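Zostik Gel Lamp Support
Ticket: Top coat stays tacky after full cure, left hand only
Status: Closed
Opened: August 2026
Product: Zostik two-hand LED lamp, bought from Piswood
Polishes used: Nosden base coat, Nosden color (dark plum), Ahmadpour no-wipe top coat

Customer report

I do my own gels at home and have had this lamp since November. For the last three manicures the top coat on my left hand has come out sticky. The right hand is fine. Same bottles, same sitting, same 60-second setting. I have tried wiping with alcohol and it takes the shine off and leaves lint in the surface. The thumb is the worst, then the index finger. The color underneath dents if I press it with an orange stick, so I don't think it's only the top layer.

I have not dropped the lamp. The fan runs. The display counts down normally on both sides.

Reply from support

Thank you for the details. Please check the following and write back with what you find.

1. Unplug the lamp and take out the magnetic base plate. Look at the bulbs on the left side and the right side. Do not look at them while they are lit.
2. Wipe the inside of the lamp with a dry cloth. Cured gel on a bulb cover looks like a clear or cloudy bump.
3. Plug the lamp straight into the wall, with no extension cord, and use the adapter that came in the box.
4. Paint one plastic nail tip with base coat only. Cure it on the left side, then do another on the right.

Also let us know how thick the color coats are and whether you cure the thumb separately.

Customer update 1

Base plate is off. There was a smear of something pinkish on two of the left covers, near where the thumb goes. It came off with a plastic scraper. The right side was clean.

I was using an extension cord. Moved the lamp to a wall outlet.

Base coat tips cured hard on both sides. Then I did color and top coat on two more tips. Right side hard and glossy, left side still a bit tacky but better than before. Coats are thin, two of color. I do all five fingers together, thumb included.

Reply from support

The smear was blocking part of the light, and the thumb tilts away from the bulbs when all five fingers go in at once. Please cure four fingers first, then the thumb alone, laid flat in the middle of the plate.

Dark colors need longer. For plum, navy or black, use the 99-second setting for each color coat and keep 60 for the base. Check the top coat bottle for its own time. The no-wipe kind should not be wiped until it has cooled for a minute or two.

Can you also send the number of hours shown when you hold the timer button for five seconds?

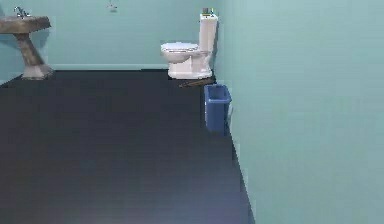
Customer update 2

The counter says 46 hours. I thought it would be more.

Did a full set last night with the thumbs separate and 99 seconds on the color. Left hand is hard on four fingers. The thumb was a little soft at the side near the cuticle, so I gave it another 60 seconds and that fixed it. The top coat label says 60 seconds in an LED lamp - I had been pulling my hand out early when the heat spiked.

Reply from support

46 hours is low. The bulbs in this model are rated for 3,000 hours, so we don't see a reason to replace them. For heat spikes, use the low-heat mode (press the 99 button twice). It starts dim and builds up, and you can leave your hand in for the whole time.

Gel along the cuticle is often thicker than it looks. Wipe the brush on the neck of the bottle before you do the edges.

Customer update 3

Low-heat mode works for me. Second set done, both hands fine, both thumbs fine. No tackiness after 11 days and one small chip on the right ring finger, which I blame on a can of cat food. You can close this.

Closing note

Cause: cured gel on left bulb covers, thumb angle, short cure on dark color and top coat.
Fix: covers cleaned, thumbs cured alone, longer setting, low-heat mode.
Parts sent: none.
Customer advised to check the covers every 25 uses and to reopen the ticket if the left side goes soft again.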